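Our kitchen table in Cascombe, and the things that live on it

Last updated: 4 Feb 2021

My sister asks me often how we live now, and a kitchen table tells it better than I can in a letter. I put these notes together for her and for the rest of the family, and also for anybody who is thinking to move into a small flat with a small kitchen.

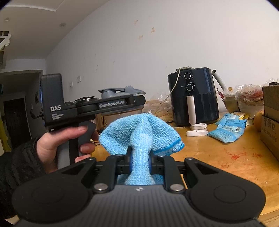 The blue cloth

Light blue microfibre, with a stitched hem in a darker blue. We have a whole pile of them from the Vestergaard shop at the corner, and they have replaced nearly everything we used before, the sponges too. I use one for the table, one for the outside of the machines and one for the hands. Skarphéðinn uses the same one for all three, and we have spoken about this.

They must be washed without softener. I did not know it the first winter, and my cloths only pushed the water from one side of the table to the other. Now I wash them at a low temperature together with the tea towels, and I hang them over the back of a chair. They are dry by the evening.

The air fryer

Dark navy and rounded, with a glossy finish and a lighter band where the basket drawer meets the top. I did not want it. I thought it was a thing for people who eat chips every day, and it takes the place of a bread board and a fruit bowl together. Now it is the machine we use most in the house.

What goes well in it, in our experience: potatoes in quarters, carrots, fish with crumbs, yesterday's rolls, chicken thighs with the skin. What does not go well: anything with a wet batter, and fresh spinach, which flies up and burns. For the potatoes I take 800 grams for two hungry people, and I shake the drawer two times on the way.

The glossy side shows every finger. I wipe it with a damp cloth and then once more with a dry one, and I never use the rough side of a sponge. The drawer I fill with warm water and a drop of washing-up liquid while we eat. After the meal the fat comes off without rubbing.

The grey one with the domed lid

It came from Skarphéðinn's mother, and the instruction book did not come with it. It is plastic, grey, quite light to lift, and it makes more noise than a machine of its size should make. We bring it out mostly at the weekend. In the week it would be more work to wash it than to do the same job with a knife.

If you have one like this, please rinse the parts at once. I left ours over one night in May and I needed an old toothbrush and a lot of patience the next morning. The lid I dry by hand. In the rack it falls over and takes the glasses with it.

Bags, and what we do with them

There is usually a transparent bag with food in it somewhere on our table. We buy many things loose at the Saturday market, and they come home in a bag and stay in the bag longer than I would like. I have bought jars. The jars are very nice and they stand in the cupboard.

One thing that helped us was to put a basket with clips next to the bread. A bag with a clip can stay out until the evening. A bag without a clip has to be eaten or put away, this is the rule of the house, and it works on most days.

The table

Wood, and older than both of us. We found it in an advertisement when we moved to Cascombe, and we carried it up four floors because it did not fit in the lift. The seller asked for a low price and wanted it gone before supper, so we had no time to measure. By good luck it goes exactly between the wall and the window, with space for two chairs and a third one if somebody sits a little sideways.

We oil it two times in the year. I spread old newspapers on the floor, take everything off, wash the top with a little soap, and wait until the next day before the oil. The oil goes on thin, with a cotton rag and always along the grain. We do not use the microfibre for this, it leaves small hairs in the oil. Then we eat on the sofa for two evenings, and Skarphéðinn is happy.

Hot things do not go directly on the wood. I bought a cork mat for the air fryer as well, after I read that the warm air from the back can dry out a table over the years. Perhaps it is not true, but the mat was cheap.

How we tidy it

Every evening, after the dishes:

- food back to the cupboard or the fridge
- crumbs into the hand, not onto the floor
- outside of the machines wiped, plugs out
- whole top wiped, then the cloth rinsed and hung up

It takes as long as the kettle needs to boil. When I skip it for one evening it is no problem. When I skip it for two, the table becomes a shelf, and I find the post of last week under the bread.

Some questions I got from the family

Aunt asked whether the air fryer smells. A little, with fish. Half a lemon in the warm drawer helps, or an open window.

My cousin asked where we keep the toaster. We gave it away. The rolls are better from the fryer, but sliced bread is not, and I miss the toast sometimes on Sunday.

And for those who wanted to know if there is still room to eat: yes, when we push things to the wall side. With guests, the grey machine goes up on the fridge for the evening and comes down again the day after, or the day after that.

Greetings from both of us,
Hrefna Ragnarsson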